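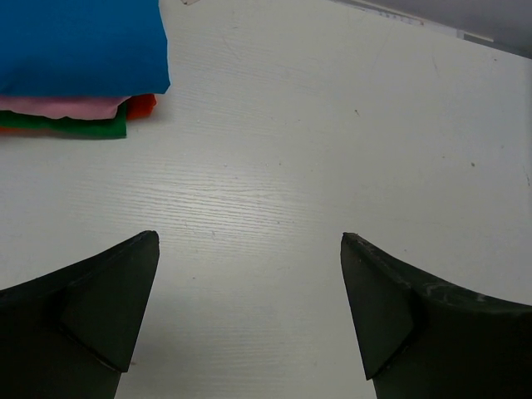 Folded cloths, blue on top, pink underneath.

7 February 2022
By Demetrius Gallagher
3 shares | 0 comments

Dondetti Laundry Access Project – progress report to the Fudden Fund

Sending this a few days past when I said. Full spreadsheet follows separately, receipts are scanned but not in order yet.

Where we are

Free loads given out since October: 1668. Target for the full year was 2000, so well ahead. Most of that is the evening sessions at the Ramov Avenue laundromat. The Moya site is slower. Opened three weeks behind, and the bus change in the fall took away the stop out front. People with two bags and a toddler aren't walking from the library.

Households signed up: over 800. Some of those came once for a card and haven't been back. We will call through the list in the spring and take off the dead numbers.

Machines: 14 at Ramov, all taking our cards now. The card reader problem from the last report is fixed, the vendor swapped the boards in the end and didn't charge. Moya still on paper vouchers. Slow at the counter, and the owner has to mail them to us for payment, and he saves them up. I have asked for monthly. Got one envelope in December with everything in it.

Money

Spend is under on staff, over on detergent. Price of the small boxes went up twice. Switched to the big tubs and we scoop into paper cups at the counter – messier but a lot cheaper per load. Unscented only from now on. Three families asked and it makes no difference to cost.

Staff underspend is the second attendant post at Moya. Advertised, interviewed two, offered to one, she took something closer to home. Readvertising this month with a higher hourly rate. Would like to use part of the underspend for that, please confirm if you need a formal budget change or if this paragraph is enough.

Dryers. We budgeted one dryer cycle per wash and that was wrong. Heavy stuff, bedding and work pants, needs two. Since November we've been giving a second dryer credit to anyone with bedding. It shows in the sheet under "extra dry". It is the one line I would really like to raise for year two.

What people are telling us

Short survey at Ramov before the holidays. One page, English and Spanish. Biggest thing was hours. Sessions end at eight and the last wash has to go in by 6:45, which rules out anyone on second shift at the warehouses. We're going to trial one late session a week starting in March. The owner is OK with it if our attendant locks up.

Next biggest was work uniforms. Several people said they wash one shirt in the sink every night. Not something we'd planned for. Half loads now count as half a credit so nobody burns a whole one on two shirts. Took some fiddling with the card settings but it's working.

Also folding space. Ramov has one long counter and it fills up, then people fold on top of the machines or bag everything up damp and leave. Asked the owner about a second table along the window. He wants to keep the vending machine there. Still talking.

School referrals are picking up. Two elementary schools now send cards home through the front office, no form, no questions. The middle school wants a form. Drafted one, it is with them. Chased twice.

Problems

Lost cards. Far more than expected. Replacements are cheap but staff time isn't. Looking at using phone numbers insted, the vendor says the software can do it.

Hot water out at Ramov for four days in January. Cold washes only, we didn't take credits for those. Busier than normal the week after.

Moya, see above. If numbers there don't improve by the end of April I'd rather move the hours to the north side than keep paying someone to sit. Will talk to you before anything is decided.

Next

– fill the attendant post
– late session trial at Ramov, starts March
– monthly voucher payments at Moya, in writing
– second dryer credit costed for the year two request
– middle school form, again

Site visit: you mentioned coming out. Early evening is best if you want to see it busy. Parking is round the back, the front lot gets towed.

Call my cell with questions, the office line is still fowarding to the old number.

DG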